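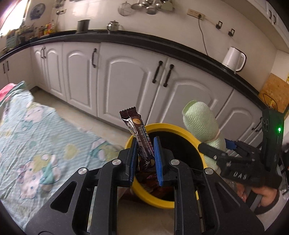
I have been promising for months to write about whether a machine can tidy a house yet, and every time I sit down to do it I end up tidying my own instead. My sister-in-law asked me again over dinner in February, because she had seen one of those videos with the robot folding towels, and she wanted to know if she should hold off on hiring a cleaner. I told her to hire the cleaner! But the question stuck with me, and it comes down to the dull jobs more than the showy ones. Take picking up odds and ends and getting them to the bin. A chocolate bar in its wrapper, standing up between two ribbed blue pads over a yellow bin, seems like the easiest thing in the world. You or I would never give it a thought. A gripper has to squeeze hard enough to keep hold of it and softly enough that you could still offer it to a guest, and something has to decide whether it belongs in the bin at all or back in the cupboard. I have lived with people who couldn't reliably make that decision.

Then there are blankets. I have a special grudge against blankets on the floor, having raised two children who seemed to think that was where blankets lived. A soft thing has no proper shape for a machine to learn. It's one thing on the bed, another thing over a chair, and something else again once somebody has kicked it across the kitchen tile. My floor vacuum (a Jollusico, now on its second set of brushes) treats any blanket as the end of the world. It climbs halfway on, makes a sad little noise, and waits for me to come and rescue it. I love it dearly, and it does a lovely job on crumbs, but I have rescued it from the same throw more than 43 times by the tally on my phone.

The shop floor is a bit further along, I think. I spent 21 years in the packing room at Toswood, and toward the end we had an arm that put jars into cartons, 156 cartons a shift, and it did that very well as long as every jar was the same jar. The week we changed lids it sulked. A kitchen changes its lids every day, so to speak – the kettle moves, the wrappers are all different sizes, and somebody leaves a sock in the fruit bowl.

So where does that leave my sister-in-law? I'd say a machine for one job, yes, if the job is flat and repeats itself. A machine that walks in after supper and deals with whatever it finds, I would wait. If one turned up for 3,000 dollars and could manage just the floor – blankets, wrappers, the lot – I would be first in line with my purse open. For now I'm off to shake out the throw, as the vacuum is making its noise again.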